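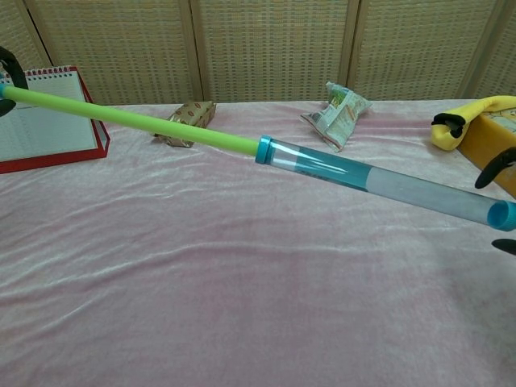
Green foam tube seated in its clear storage sleeve, teal collar and end cap fitted. Desk calendar and small gift box not included.

Brellik Foam Tube with Clear Sleeve

Foam tubes lead hard lives. They get leaned on, sat on, rolled under the couch and shut in car doors, and by the end of the first summer most of them look like something the dog has been keeping for later. The Brellik comes with a clear plastic sleeve to live in between outings. We sell the two together and don't split them up, so please stop asking Amber.

The foam is lime green. Shigeru Uchida, who picked it, calls the color "fresh," and we have learned to let that go. You will at least find it at the back of a dark closet. The sleeve is see-through, with a teal-blue collar around the open end and a matching cap at the other. A long teal-blue band sits just past the collar, and farther down there is a frosted white section for anyone who would like a little less lime green in their life.

Putting it together

Hold the sleeve by the capped end and feed the foam in through the collar. Keep the two in line. If it sticks, back it out an inch and give it a slight turn as it goes in. Pushing harder will bend the foam and improve nothing, although everyone in our Flanville shop has tried it at least once.

Leave the cap on while you do this. It comes off for cleaning and should otherwise be left alone.

Care

Wipe the foam with a damp cloth and let it dry before it goes back in the sleeve. A tube put away wet will smell like a pond by the weekend. Wash the sleeve by hand in warm water with a drop of dish soap. No dishwasher – the collar will survive and the sleeve won't.

Keep the foam away from heaters, cats and sunny dashboards.

What people use it for

Mostly craft tables and kids' parties. One customer in Oda cuts hers up to pad the corners of shelves, and has now ordered 30. Setsuko Noguchi, who runs our returns desk, keeps one across the bottom of her door against drafts and says it works fine as long as she remembers to step over it.

It is not a swimming aid. It isn't a toy sword either, but we sold almost 4,000 of them last year and have no illusions.

Ordering

Sold singly or by the carton. Cartons ship from the Surkeck warehouse and singles ship from the shop, so an order with both will turn up in two parcels. For anything over 1,000 pieces, write to Osamu Kuroda for a quote and tell him when you need them. He will ask anyway.

Replacement caps and collars are in stock. Replacement sleeves are back in June.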